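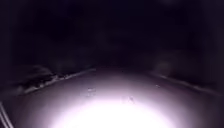
夜间路面，近处有灯光照亮。

首页 农机 仪器 种植 粮价 政策 订阅

Samico手持式谷物水分仪使用评测

3/11/24　Heltirano农业网　仪器组

Samico水分仪属于电容式谷物水分仪，样品不需粉碎，整粒倒入测量杯即可读数。到手价300元，由Cuypers供货，包装内有主机、量杯、落料筒、一把毛刷和一份中文说明书，电池需另购。本次评测用自购样机，固件为出厂版本，测试期间未升级。

测试对象为玉米和晚粳稻，两种作物合计20份样品，取自同一处晾晒场的不同堆位。每份样品混匀后分为两半，一半用水分仪连测三次取平均值，另一半粉碎后用烘箱法测定，以烘箱结果作为参照。样品在室内密封放置一夜，使粮温与机身温度接近。

操作流程
开机后按作物键选择品种代码，代码表印在机身背面，字号偏小。随后按提示将样品装满落料筒，对准测量杯，抽开底板让粮食自然落下。仪器在10秒内给出读数，同时显示粮温。测完倒出样品，用毛刷清掉杯底碎屑，再测下一份。

落料方式对读数影响明显。手抓或直接用碗倒入，杯内填充密度不一，同一份玉米的三次读数会拉开差距。改用落料筒后，重复性好转，三次读数基本一致。说明书对这一步只写了一句，没有讲筒口应与杯口齐平，首次使用者容易忽略。

准确度
处于安全贮存水分附近的样品，读数与烘箱法吻合较好，可用于判断能否入仓。水分偏高的样品读数普遍偏低，刚脱粒的玉米尤其如此。这一类样品本来就要继续晾晒，偏差对农户自用影响有限，若拿来作为交售时争议的依据则不合适。

稻谷的结果优于玉米。杂质多的稻谷读数波动较大，筛过一遍再测即可改善。瘪粒和断芒留在杯中会改变填充状态，建议把过筛固定为取样步骤的一部分。

温度补偿
仪器带自动温度补偿，标称范围内有效。实测中，把样品从室外拿进来立即测量，读数先高后低，需静置一段时间才稳定。补偿针对的是传感器处的温度，粮食与杯壁温差过大时修正不足。11月以后早晚温差大，这一点要留意。 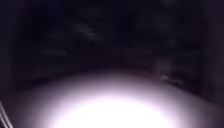
夜间地面上的光斑，向四周渐暗。

校准
机内可对每个品种代码单独加减修正值，步骤为长按作物键进入菜单，调整后再长按保存。修正值断电不丢失。建议每个收获季开始前，向粮站索取一份已知水分的样品比对一次。菜单没有恢复出厂设置的选项，修改前应记下原值。

量杯标称容量对应100克左右的小麦，换成稻谷时重量会轻一些，装样以满杯为准，不需称重。

结构与耗材
外壳为塑料，接缝处没有密封条，粉尘大的环境中使用后需擦拭。按键行程清楚，戴薄手套可以操作，戴棉手套不行。屏幕有背光，亮度固定，不可调。电池仓盖为卡扣式，拆装多次后略松，目前没有脱落。

与Irkix同类机型比较
手边另有一台Irkix的插针式水分仪，购入较早。插针式可以直接插入粮堆或麻袋，省去取样步骤，适合快速巡查；测量值只反映针尖附近，粮堆内部不均时代表性差。Samico取样量大，重复性更好，但每测一次都要装料、清杯，大批量抽检时速度较慢。两者用途不同，只买一台、以入仓判断为主的，选杯式。

优点
读数重复性好；修正值可按品种单独设置；附带落料筒。

缺点
高水分样品读数偏低；说明书过于简略；代码表字号小；不含电池；无防尘设计。

结论
适合自有晾晒场的农户和小型合作社，用于入仓前自检。收购方需要出具检测结果的，仍应使用经过检定的设备。样机会继续用到下一季，届时补充传感器漂移的数据。

相关文章
粮食烘干机燃料成本怎么算
Irkix插针式水分仪长期使用记录
小型粮仓通风管布置
玉米交售前的取样方法
Cuypers清选筛网更换说明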